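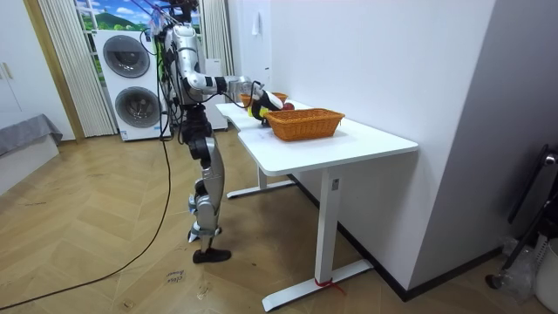
*A robot reaching down by a wicker basket and a red apple.*

## Dormant accounts at Nnaji Savings

13/09/2019

Members with an account at Nnaji Savings that has had no deposit or withdrawal in the past 17 months should have received a letter by now. If you have one and haven't answered it, please do. The deadline is the last working day of March, and accounts still unclaimed after that will be moved to a holding ledger at the Murberg office.

Moving an account to the ledger does not close it. The money stays yours and you can claim it later, but it stops earning interest and you can't draw on it until your identity has been checked again. That check now takes up to seven weeks.

Olanrewaju Ogbonna, the branch manager at Maltusholm, told our last meeting that roughly 300 accounts are affected across the two branches. Most of them hold small sums. Many belong to people who moved away and left no new address, and a few belong to members who have died and whose families may not know the account exists.

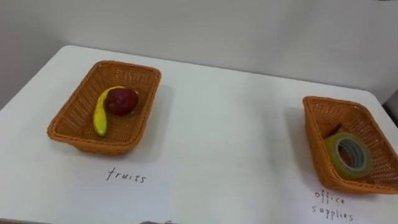
To keep an account active you need to make one transaction of any size, either at the counter or by transfer. Checking your balance does not count. Neither does interest paid in by the bank, although several members had assumed it did.

Bring the following to the counter:

- the letter, or your passbook if the letter has gone missing
- a photo ID
- proof of your current address

If you are acting for a relative's estate, ask for form 77 first. Morenike Wike on the Maltusholm counter can go through it with you, and she would like people to read the second page before they sign the first.

There was a question about the Urkitz savings plan, which closed to new members some time ago. Those accounts come under the same rule – the bank confirmed it in writing – so a plan that has simply been left to mature still needs a transaction. Joint accounts need only one holder to act.

Letters returned to the bank by the post office are being kept at Maltusholm and can be picked up during counter hours.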